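Inicio · Taller · Cocina · Automatización · Trucos · Contacto

Por la redacción de Nadulport — 2022-09-08
11 comentarios · 900 compartidos

Pinzas en la mesa de trabajo: normas cortas para no liarla

Apuntes rápidos, ordenados a medias. Valen para pinza de mano, pinza puesta en la muñeca o brazo fijo. Los hemos ido juntando con lo que manda la gente y con nuestras propias meteduras de pata, que son bastantes.

Antes de tocar nada

Mesa despejada. Solo la pieza y su soporte. El café, a otra mesa.

Base clara y mate, mejor con cuadrícula suave a lápiz o impresa. Ayuda a volver a poner las cosas en el mismo sitio. Si la cuadrícula se borra por el centro, repasarla con regla — a ojo no, que luego se va torciendo.

Fuera migas y virutas. Brocha seca primero, paño después. Al revés se hace pasta.

Las almohadillas de los dedos se miran siempre. El material con pelillo coge pelusa que da gusto. Cinta de pintor, dos toques, fuera. Si el borde ya se deshilacha, apuntarlo en la hoja y cambiar las dos a la vez, nunca una sola.

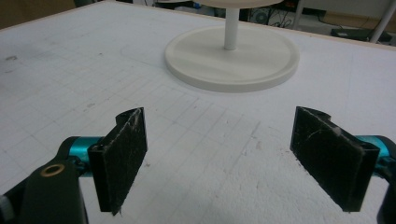

¿Cada cuánto hay que limpiar las almohadillas de la pinza?
Al empezar cada turno y siempre que se cambie de material. Con harina, serrín o tela, también a media sesión. Nada de alcohol sobre almohadillas pegadas: ablanda el adhesivo.

Soportes y cosas altas

Un soporte de base redonda y ancha aguanta mejor un roce. Si es de poste fino, comprobar que no baila: un dedo arriba, empujoncito, y mirar la base. Si se mueve, masilla adhesiva por debajo.

Colocarlo detrás de la zona de agarre, nunca entre las dos manos. Y marcar el contorno de la base en el papel, así al día siguiente no hay discusión.

Papel: pegado por las cuatro esquinas, cinta plana. Las arrugas enganchan los dedos y arrastran todo.

Fuerza y velocidad

Primera prueba despacio y con fuerza baja. Subir poco a poco. Nosotros usamos el tapete Tarkis debajo cuando la pieza es frágil, pero un trapo doblado sirve igual.

Los topes Lapointe que recomendamos en noviembre siguen bien despues de aproximadamente 1.000 cierres. El juego de la otra mesa va por 1.473 y ya tiene holgura. Conclusión nuestra: apuntar los cierres en la hoja, no fiarse de la memoria.

Utensilios de cocina: agarrar por el medio del mango. Por la punta hace palanca y gira. Por la pala resbala, sobre todo si queda grasa. Lavar y secar antes, aunque parezca limpio.

Dos pinzas a la vez — una sujeta, la otra se acerca. Cerrar las dos de golpe dobla los mangos finos de plástico.

Placas de marcas (las de puntos negros): no tocarlas con los dedos, no escribir encima, no taparlas con la manga. Si una está rayada se cambia. Mangas ajustadas a la muñeca, sin pulseras ni reloj. 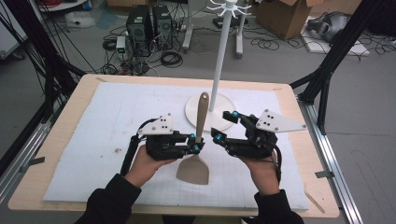
¿Qué se hace si la pinza no suelta el utensilio?
Parar primero, desde el botón de parada o cortando la corriente. Después se abre con el mando manual del fabricante, sin tirar de la pieza ni meter los dedos entre las mordazas. Si vuelve a pasar en la misma sesión, se retira la pinza y se revisa.

Cables

Con holgura en la muñeca, eso sí, sin bucle suelto que pueda enganchar el soporte. Probar el giro completo antes de empezar.

Los que van por la estructura, en mazo y con bridas cada palmo. Los del suelo, recogidos o bajo canaleta. Pisar un cable y perder media tarde — nos ha pasado.

Equipos en el suelo: rejillas libres, sin papeles ni cajas pegadas. Aspirar por detras una vez al mes.

Al acabar

Pinzas abiertas, nunca apretadas de un día para otro, la almohadilla coge marca.
Corriente fuera.
Escuadras y tornillos del marco, repaso con llave los viernes. La plantilla de revisión de Hellerer cabe en media hoja, nosotros la tenemos plastificada en la pared.
Hoja firmada, con fallos incluidos. Los pequeños tambien.

Queda pendiente lo de guardar almohadillas de repuesto sin que se aplasten. De momento, en caja rígida y en plano.

Compartir · Imprimir · Siguiente truco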